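Drokley Cloth Handling Set

Version notes, 29 December 2024
Maintainer: Ridwan Wattimena

What is in it

Drokley is a collection of pictures of household cloth being picked up, folded and put down on a plain surface. It covers garments, towels and loose pieces of fabric. There are 2463 pictures in 277 sessions. A session begins with a new piece of cloth and ends when it has been put away.

The cloth came from two places: the linen store at Stustau and a box of mixed clothes from Hidayat. Most of it is dull in colour, with a lot of greys, greens and browns. Patterned cloth is kept in a separate folder, patterned/, with 457 pictures.

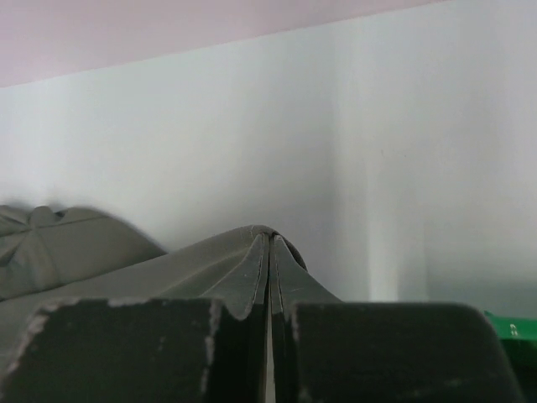

Sample picture: grey-olive fabric held at a fold on a pale surface.

Labels

Each picture has one label for the state of the cloth: flat, folded, bunched or hanging. Where a piece is partly folded and partly bunched, the label is bunched. Colour is written as free text, so expect both "olive" and "grey-green" for similar cloth. We have not tidied this up.

Known problems

Shiny surfaces give pale bands of reflected light, and these can be mistaken for the edge of a white cloth. Shadows close to dark fabric cause the same trouble the other way round. Small specks on the surface have been left in.

The September sessions were labelled by one person only. In 4 of them the colour field is empty.

Folders

plain/ single-colour cloth
patterned/ stripes, checks and prints
labels/ one text file per session

Corrections go to the Stamus issue list. Please give the session number and the name of the picture.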